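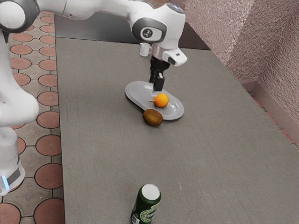 Blackburn Community Seed Library
Minutes of the July meeting

Start: 7 p.m. in the back room of the Skavar Hall. 34 members signed in, our best turnout yet!

Minutes of the last meeting were read and approved with one correction: the runner beans went to the Drandov garden, and the broad beans stayed with us.

Seed stock
The spring count is finished and we now hold 1,700 packets. Tomatoes and lettuce are well covered. We are low on carrots, parsnips and anything in the onion family — please let a few plants go to seed if you have the room. The purple-podded pea that came in last fall has been a huge hit, and every packet we lent has been spoken for again.

Germination tests
Members tested older packets at home on damp paper towels. Squash from 5 years back still came up strongly, which made a lot of people happy. The parsnip did nothing at all. Agreed to compost it and write the harvest year on the front of every packet from now on, in pencil.

Swap day with Drandov
Last year's swap was such a good afternoon that both groups want to do it again. Drandov will host in September and bring the tables. We bring labels, envelopes and the tea urn. Each member may take up to four packets in the first hour, then it's open to all. A motion to allow cuttings as well as seed passed, with two against.

Storage
The cabinet at Skavar Hall gets too warm in the afternoons. Plullico Hardware has offered us a good used metal cabinet if we can collect it. Agreed to move everything to the north wall. Members with a truck should sign the sheet by the door.

Any other business
Someone asked about a beginners' evening on saving tomato seed. Lots of interest — added to the August agenda. Jars needed, any size, lids not important.

The key to the side door is still missing.

Closed at 8:40 p.m. Next meeting in August, same room.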